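Rajitha Miah asked me to put our rules for simulated tabletop tasks somewhere people can read them, so I'm doing it as a thread. They apply to two-handed pick and place. Most of them came out of runs we had to throw away.

Rule one. Write the task as a single sentence before anyone opens the simulator. "Put the donut in the basket" is fine. "Tidy the food" isn't, as two people will score it differently and both will be right.

Rule two. Name every object the same way in the task sentence, the log and the score sheet. We had "tray", "bin" and "blue thing" in one month of logs at Asmont and it took me most of a day to merge them. 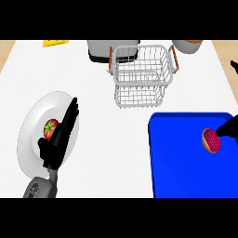

Rule three. Objects that aren't in the task stay on the table. If the sentence only mentions a donut and a basket, the tomato and the plate still get loaded. A policy that only works with a clear table hasn't been tested much.

Rule four. Score both hands. The one that isn't carrying anything can still knock a plate or drift into the other arm's space. We log contact for left and right separately, including contact with objects outside the task.

Rule five is the one people argue with. "In the basket" means resting inside the rim with no finger touching it, held for 3 seconds of simulated time. It doesn't have to be flat or the right way up unless the task sentence says so.

Amedeo Sala wanted upright placement to count for extra. We tried that for a while and dropped it. If you care about upright, put it in the sentence and make it a separate task.
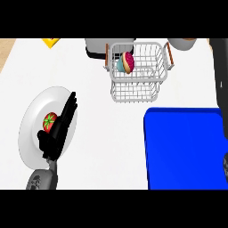
Donut in the wire basket, on its edge. Allowed under rule five as far as the angle goes.

Note that a still can't give you a pass. The hold time and the contact check come from the log. Stills are for people reading the report, and every report gets at least one from a failed run as well.

Rule six. Fix the seeds before you start and publish them. Our last set was 516 runs over 4 layouts. We said which layouts before the first run and we didn't swap any out afterwards. The next set will be roughly 1,000.

Rule seven. No restarts. If an arm jams on the edge of the tray, that's a fail and it goes in the total. If the simulator itself crashes, mark it void, keep the log and say how many voids there were.

Rule eight. Say "simulated" in the title, in the table heading and under every picture that leaves the building. I've seen our figures quoted as if they came off real hardware – that was partly our fault for having it only in a footnote.

Still open: what to do when an object lands half on the rim and stays there. At the moment it's a fail. Rajitha thinks it should have its own code and I'm coming round to that. We'll settle it in July.

If your group scores this sort of thing differently I'd like to see the wording – the full text if you can share it, as summaries tend to leave out the hold time.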